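18/06/2026
Textile workshop, Undia bench

Continued with the round tablecloth job for Drallberg. Bouchra finished the second toile yesterday and left it on the stand overnight so the hem could drop. Checked it first thing. Two of the bias sections have grown and the straight-grain sections haven't moved, same as in May. Trimmed level and marked the new hem with chalk.

Cloth is the Zindard wool blend, 130 cm wide, so a full circle still needs a join. Tried the join in two places on paper:

Centre seam: least waste, but it runs straight across the top and shows under anything flat.
Side panels: uses more cloth, seams fall just past the table edge and get lost in the folds.

Going with side panels. Abdelghani disagrees on cost and has written his sums on the back of the cutting plan. He may be right for the larger size. Leave that open until Drallberg confirm how many of each they want.

Pressing test, 4 samples. Steam only left the seam allowance springy. Steam with a damp cotton cloth and the clapper was much better. Dry iron gave a shine on the right side, don't repeat. The last sample was pressed over a strip of brown paper and has no ridge at all. Use that method for the real one.

Went back over how full the skirt should be. A plain circle gives soft folds when it reaches the floor, but Drallberg's note asks for "generous", which could mean anything. Went over the length and the general hang as well.

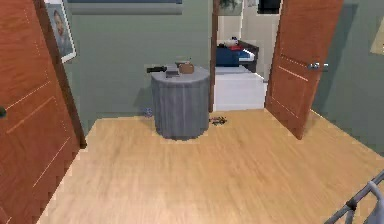 Grey cloth to the floor, round table, green wall.

Length to the floor is what we'll quote. No puddling, it picks up dirt and people tread on it. Hem allowance stays at 2 cm, turned twice and slip-stitched by hand. Machine blind hem on the offcut pulled at every bias point and had to come out.

Lining: Hamdy sent the cotton sateen swatch and it's too slippery against the wool. Asked them for the brushed one. If it doesn't come, we use the plain calico and wash it first.

Thread tension on the old machine drifting again, top thread looping underneath after a few minutes. Cleaned the discs, changed the needle, no better. Bouchra will try the spare bobbin case.

To do: recut the paper pattern with side panels, label the samples, ring Hamdy, order more tailor's chalk (white, the blue didn't brush out).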